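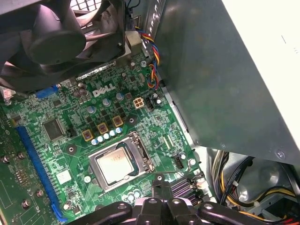
Storkbridge sets out working rules for robots on its computer repair benches

2020-01-14

Storkbridge has published a code of practice for the robot arms that work on old desktop computers at its Skernside workshop. It takes effect at once and covers any job in which an arm reaches inside an open computer case.

The workshop takes in office machines from the Brernurgate area, strips or repairs them and sends them out again. It handled 3,000 computers last year. Of those, 1,635 went through a bench with an arm on it, and the rest were done by hand.

Morfudd Ellis, who wrote most of the code, said the old instructions had been written for people and were never properly changed.

"They said things like 'take care near the processor'," she said. "You can say that to a technician. For an arm you have to say how close, how fast and what it does if it meets something it wasn't expecting."

Under the code, every computer must be unplugged from the mains before it is placed on the bench, and a member of staff must sign the job sheet to confirm it. Power supply units are to be left closed. An arm may not be used to open one under any conditions, and staff may do so only in the separate test room.

Arms must move at reduced speed once any part of the gripper is below the top edge of the case. The processor socket is treated as a restricted area. The arm may approach it only after the operator has checked the view from the wrist camera and confirmed that the lever and frame can be seen clearly. Loose cables must be tied back or moved by hand first. If a cable catches, the arm has to stop and wait for a person, and it may not try to pull free.

Both the bench and the arm's mounting must be earthed, with a check at the start of each shift. Grippers are to be wiped down between machines, as dust carried from one case to the next was a common complaint from the people doing final inspection.

The code also says there must be one trained operator for every 2 benches. Dong-geon Myung, who runs the evening shift, had asked for one operator per bench during the first weeks. That was turned down, although operators can close a bench at any time without asking a supervisor.

"I would have liked more people at the start," he said. "But the right to close a bench is the part I cared about most, and it's in there."

A draft was tried out in November on the benches in the Strickland building. Two changes were made afterwards. The job sheet was cut to a single page, and memory modules were added to the list of parts that must be released by hand before an arm lifts them out.

Staff who have already used the arms must complete a half-day course before they next work as operators. New starters will take the full course and spend a week alongside a trained operator.

Printed copies are kept at each bench. Comments should go to Morfudd Ellis, who will review the code when the workshop has done another 3,000 machines.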